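Reading and Settling Project, Vasarska Street
Progress report to the Allon Fund, second half-year
Prepared by Alžběta Michalík, project lead

Where we are

The evening language classes are running as planned and the children's reading hour is running later than planned. The move into the ground floor at Vasarska Street is finished apart from the back room. Spending is under budget for the period, mostly on account of the late start to the reading hour, and I expect it to catch up before the next report.

Evening classes

We now have 59 adults enrolled across the beginner, middle and conversation groups. Attendance dipped in November, when the shift pattern changed at the Zeman bakery and a large part of the beginner group could no longer get to us by 6 pm. Drahomíra Koubek moved that group to 7.30 pm and most of them came back. A few did not, and we have phoned or written to all of them. The usual answer was that the last bus is too early for a class that ends at nine. We have asked the bus company if the timetable is likely to change and have had no reply.

The middle group has been the steadiest. They have finished the first coursebook and voted to skip the unit on holidays in favour of extra sessions on forms, letters from the school and talking to a doctor. Drahomíra wrote the material herself and it is good enough to use again. She has asked for paid time to tidy it up, which I support, and it appears in the request at the end of this report.

The conversation group was meant to be led by a different guest each session. In practice this was hard to arrange and the group did not like it much. Thibault Lemaire has taken it over and now runs it from a short newspaper article, read together and then argued over. Attendance has been better under the new arrangement, though the group is still small in bad weather.

Children's reading hour

This should have started at the beginning of the period. It began two months late. The checks on our helpers took longer than we allowed for, and we should have sent the papers off before the summer. That was my mistake.

There are now 29 children registered, most of them between six and nine. They read in pairs with an adult for the first half and are read to for the second. Edvin Aasen looks after the book stock and has sorted it by difficulty with coloured tape on the spines. The red tape does not stick well to laminated covers and he is trying another kind.

Parents have asked for more books in two languages. We have very few. Lallitance, the bookshop on the square, has offered us a discount on orders of this kind and will let us return any title that arrives damaged. We placed a first order before the end of the period and part of it has come.

One family complained that the hour was noisy and that their daughter could not concentrate. They were right. We have moved the younger readers to the front of the building and the coat rack is now in the corridor, where it should have been from the start.

The building

The lease on the ground floor is signed. The front rooms have been painted, the heating works, and the landlord has repaired the step at the entrance. The toilet door still opens the wrong way for anyone using a wheelchair. The landlord accepts that this is his to fix and has not yet given us a date. I will keep pressing him.

The back room had damp along the outside wall. The gutter above it has been replaced and the plaster needs to dry out before anyone paints it. We are not using the room for teaching until then.

Money

Against this period's grant we have 3148 euros unspent. Of this, 1000 euros was set aside for the helpers' travel and was not needed while the reading hour was delayed. The rest is made up of teaching hours not worked over the same months and a lower heating bill than we had feared. No single line is overspent. The full table is attached separately, with the receipts in the order you asked for last time.

What we would like to change

We ask to carry the unspent sum forward and to use part of it to pay Drahomíra for preparing the middle group material, and part for books in two languages. The travel money would stay as travel money.

We would also like to move one of the beginner sessions to a morning. Several parents have told us they could come once they have dropped the children off at school, and the front room is free then. Thibault can teach it. A trial of one term would tell us whether it is worth keeping.

Next period

The practice computers for the learners are in Vlastimil Vaněk's hands. He is putting them together from donated office machines, and they will go in the front room once the extra sockets have been fitted. We have not promised learners a date.
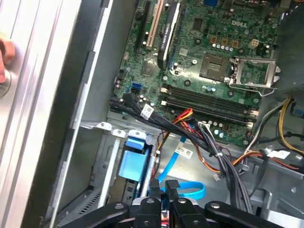
The electrician has looked at the front room and will send a price for the sockets, which I will forward to you before agreeing to it. The other dates to note are the start of the morning trial, if you approve it, and the enrolment evening for new adult learners, which we will hold at Vasarska Street at 6 pm. You would be welcome at either. Please let me know if you need the attendance sheets in a different form.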